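The back room, and what color is gray

I have promised a few times to write again about the house, so now I do it, with a cup of coffee and with paint still on my left hand.

The people who read this longer know the back room. It is the room behind the kitchen, where we put everything that had no place when we moved to Grasturbridge. For the first winter we kept the door closed and called it "the storage." In June I decided that I want to work there. I translate manuals and letters at home, and the kitchen table is not good for my back or for my marriage.

The first task was to empty it. I thought it would take me one afternoon and it took the most part of a week. There were boxes we never opened, the old curtains of the previous owner, a sewing machine of the brand Pilon that I got from my aunt and that I am still a little afraid of. I made a pile to keep and a pile to give away. The pile to keep was too big, so the next morning I looked at it again with less love. My friend Mirjam Willems came to take the curtains. She also took a lamp that I did not plan to give, but it looks better at her place, I must admit.

When the room was empty I could finally look at the walls, and then I started to think about color.

I should explain the light. The room looks to the north and the sky here is often covered. Before ten in the morning everything becomes very flat. The corners disappear, white things are not white, and the wall next to the window has another color than the wall across from it, although it is the same paint from the same can. Where I grew up we had a strong sun and one simply painted the walls white and closed the shutters. I had never in my life thought about which gray is a warm gray and which gray is a cold one.

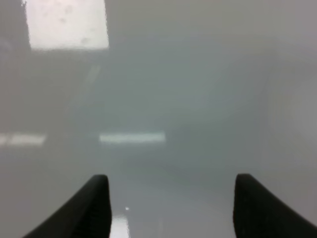
So I went to Kramer, the paint store next to the bakery, and I asked for a light gray. The man gave me a fan with so many grays that I wanted to go home. He was patient. He asked me at what time of the day I will use the room, and I found this a very good question. I work mostly in the morning, when the light is cool and has something green in it. He told me that a gray with blue will look sad at that hour, and that I should try one with a little yellow or red inside. I bought three small sample pots and a brush.

I painted the samples on sheets of thick paper and not directly on the wall. This I learned from Floor De Smet, who has renovated two apartments and has made, she says, every mistake already. With paper you can carry the color around the room. I hung the sheets next to the window, then behind the door, then low near the floor where it is darkest. I looked at them at breakfast, after lunch and in the evening with the lamp on. My husband looked at them one time and said they are the same.

They are not the same! The first one became almost lilac in the evening. The second was nice behind the door but beside the window it was like wet cement. The third had a name with "oat" in it, and in the can it looked to me like something for old people, but on the wall it was calm the whole day. I chose that one. The big can did cost 55 dollars and I had enough for two coats, with a small rest that I keep in the cellar for repairs.

We also thought for a moment to make the window bigger. A company came to measure and sent us an offer of 2,561 dollars, and for this money I can love the small window. What helped more was to wash it. I used warm water with vinegar, first inside and then outside from the ladder, and I took down the old net that was hanging before it. I don't know how much of the gray was the weather and how much was our own dust -- maybe I should have begun there, before I bought any paint.

Now the room is nearly finished. The desk is 90 centimeters deep in the drawing I made, but I did not buy it yet, so I sit at a folding table, turned so that the window is on my left side. On the wall across I want to hang the small print with the boats that my sister brought from Sultetti. The Pilon stands in the corner under a cloth.

Still to do are the baseboards, which I wanted to paint in the same color as the wall, but Floor says I should take one shade darker. I have made again two sheets of paper and they are leaning against the wall near the door. Tomorrow morning, before I start with work, I will look at them once more.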